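Home | Datasets | Docs | Contact

# Priltgate Tidy -- data card

Teleoperated two-arm chores: sorting small bottles into a tray. 1,680 episodes recorded, 1,642 kept. Maintainer: Urho Manninen.

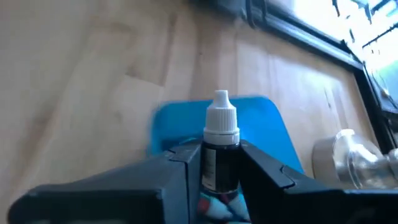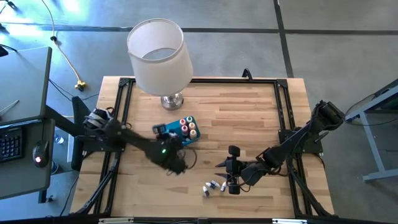

*Bottle task, wrist and fixed views.*

## Limits

Policies still fail on grasps a child would manage. Not evidence of household readiness -- one table, one task family. Colour labels unchecked.

Filed under: Robots at Home

Print | E-mail this page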